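Notebook, sim pick-and-place, table scenes
September 5, 2022

Back on the tray task today, with the vase, the long white thing and the tray all on the white table. 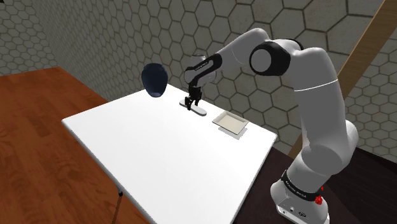 Rajitha Weerakoon wrote under my last entry that I should quit scoring episodes by whether the object ends up in the tray and start looking at how the arm got there, because a policy will happily copy every bit of dithering I leave in. Fair! I read that over coffee and then went back through Friday's batch with a meaner eye.

So, the count. We have 453 episodes saved for this task, all driven by hand through the Sturkham controller. I had them all marked as good. After an hour of scrubbing through the slow ones I'm much less sure (there's a whole run where I hover over the object, back off, hover again, and then finally commit). I threw out 8 that were plain embarrassing and tagged a bunch more as "hesitant" so we can train with and without them. Didn't want to delete those outright, Dellus storage is cheap and I've regretted deleting things before.

The long object is still the annoying one. It lies at a different angle every reset, and I have a habit of grabbing it by the middle no matter what. Great for me, boring for the model. From now on I'm going to force myself to grab nearer one end on every other episode, even though it swings more on the way over and I have to slow down for the drop. If it turns out ugly, well, it's ugly data with variety in it.

Resets: the randomizer was putting the tray too close to the object, so in some starts the whole job was a tiny shuffle sideways. I widened the minimum gap and re-ran the start poses overnight. Also found that the tray is spawning a hair above the tabletop. It has a shadow with a gap to it, easy to miss if you're watching the gripper. Could be the collision margin, could be that I typed the height in wrong back in June. I want that fixed before we record any more, or else we'll have two kinds of tray in one set and somebody (me) will spend a week wondering why the loss looks funny.

The vase I'm leaving alone. It's a distractor and I like it off in the corner where it's big and dark and the policy has to learn to ignore it. Rajitha wants it moved around more, which I'll do in the next batch with the Varghese textures, along with new walls and floors. The hexagon tiles are in every single episode so far and I'm getting sick of them!

Controls felt better today. I dropped the wrist speed by almost 4 percent and it took the twitch out of my rotations. Tiny change, big difference in my mood. The Suvbridge export still drops the last few steps of an episode if I hit save while the fingers are opening, so: let go, lift, wait a beat, then save. I've put a sticky note on the monitor.

To do:
fix tray height, check it against the table surface
re-export the hesitant episodes with their tags
4 practice runs with end grasps before recording anything for real
ask Rajitha how long a pause has to be before it counts as dithering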